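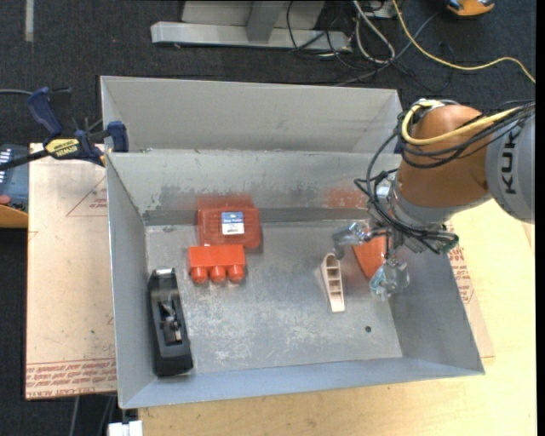 Metal bins are the best thing I ever brought into my workshop! I spent years with cardboard boxes and flimsy tubs, and they all sagged or split as soon as anything heavy went in. Then I picked up an old steel bin for next to nothing when a shop called Grelow was clearing out, and I've been a fan ever since.

So don't be put off by scuffs. A bin with scratched paint and a bare floor has plenty of life left in it, and you'll feel a lot freer about tossing things in. My tips, in the order I'd do them:

Give it a proper clean first. Vacuum out the grit, then wipe the floor and walls with a rag and warm water with a squirt of dish soap. Dry it right away - bare metal and puddles don't mix. For spots of rust I use fine steel wool and rub in one direction, then finish with a few drops of light oil on a cloth.

Look for holes. A lot of these bins have one in the floor, and small screws will find it in a week. A square of duct tape underneath does the job, or leave it open if you store garden tools that come in damp.

Line it if you keep edge tools in it. A hand plane should never ride around on bare metal! Cut a piece of rubber shelf liner to fit, back the iron off so it sits inside the body, and lay the plane on its side or set the front end up on a thin strip of wood. Mine also gets a wipe of paste wax on the sole before it goes away, and it glides like a dream when I take it out again.

Keep little things in cases with lids. I love the see-through colored plastic kind, because I can tell the drill bits from the driver bits without opening anything. Stick a label on the lid and on one short end too. If the old label has gone gummy, warm it with a hair dryer for a minute and it peels right up.

Save your doorstops! Plastic wedges are so handy in a workshop. I shove one under a wobbly sawhorse, use one to hold the door when I'm carrying boards through, and tap a pair in under a cabinet to level it while I fasten it to the wall. The ribbed ones collect sawdust in the hollows, so bang them out now and then (an old toothbrush gets the rest).

Don't fill it to the top. I stick to one layer, with space for my hand between things. Once stuff starts piling up, I know it's time to sort, and I do that on Monday evenings with the radio on. It takes 5 minutes, tops.

One more for anybody sanding out scratches: start with 2 sheets of 800 grit and a little water, and go easy near the folded corners, where the paint wears through fast. Touch-up paint in plain gray hides nearly everything, and two thin coats look much better than one thick one.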